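Seasonal Flower Arranger, Artificial Stems (Part Time)

Andside supplies ready-made table arrangements to hotels and waiting rooms. We ship over 3,000 vases a year and need one more person at the bench through the end of May.

The work

You will sort artificial stems by color, open out the leaves, and set the flowers in glass vases. Tulips make up most of the spring order. Finished vases go to Leonor Rocha for checking before they are boxed.

Hours and pay

Shifts start at 8 a.m. and last four hours. Pay is hourly and training time is paid. You can sit or stand.

What we ask for

Steady hands and a good eye for color. Florist experience helps but is not required. You should be able to lift a full carton of glass with a second person.

The flowers and glass

Artificial tulips in several colors, with clear glass in both photos.

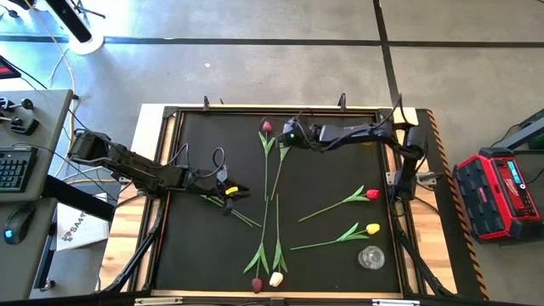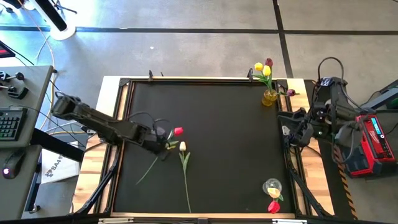
How to apply

Send a short note about yourself to Naa Essien at the Andside front office, 284 Bronier Street. Please include a phone number and the earliest date you could start. A resume is optional.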